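Why does a spice live in a box?
A page for young readers from the Tullgate Children's Kitchen

Have you ever opened a kitchen cupboard and smelled something before you saw it? Maybe it was warm and sweet, like a biscuit. Maybe it made your nose itch. Very often that smell comes from spices.

What is a spice?

A spice is a dried part of a plant which we use to give taste to food. It can be a seed, like cumin. It can be bark, which is the skin of a tree, and this is how we get cinnamon. It can be a root, a berry or even a flower bud. A clove is a flower bud that was picked before it could open. Look at one closely next time and you will find a little round head on a stalk.

Leaves are a bit different. When we cook with the leaves of a plant, such as mint or basil, we usually call them herbs.

Why do we grind them?

Take a whole peppercorn and smell it. Not very much happens. Now ask an adult to crush it with a spoon, and smell again, but not too close! The smell was locked inside. When we break a spice into powder, the smell can come out much faster.

This is good for the soup, but there is a problem. The smell also goes away faster. Powder that stands open on a shelf becomes weak after some months, and then your food tastes of nearly nothing. Air, light and damp are bad for spices. For this reason we keep them closed and dry, and not beside the cooker, where there is steam.

Mixing spices

Cooks in many countries put several spices together. In India there are many kinds of garam masala. In China a well-known mix is five-spice powder, and there is another one with a longer list. Its name is shísān xiāng, and you can say it like "shir-san shyang". It means "thirteen spices". In such mixes you can often find star anise, cinnamon, ginger and Sichuan pepper. People use it in dumpling filling, in stews and with meat. You need only a small pinch for a big pot.

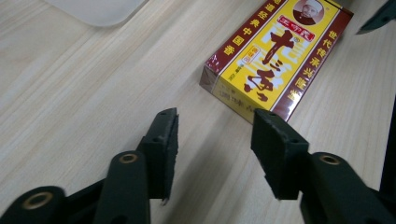
Sølve Strömberg
Kitchen teacher, Tullgate

The big brown-red signs on the yellow side say 十三香. Let us read them together. The first sign, 十, is ten. The second, 三, is three, and it is easy to remember: three lines. Ten and three make 13. The last one, 香, means something that smells good, and here we translate it as spice. Now you can read three Chinese characters!

Try it at home

Ask an adult for three spices from your cupboard. Close your eyes and let somebody hold them under your nose, one after another. Which one is sweet? Which one is sharp? Can you guess the names? Afterwards, close every lid well and put the spices back in their dry place.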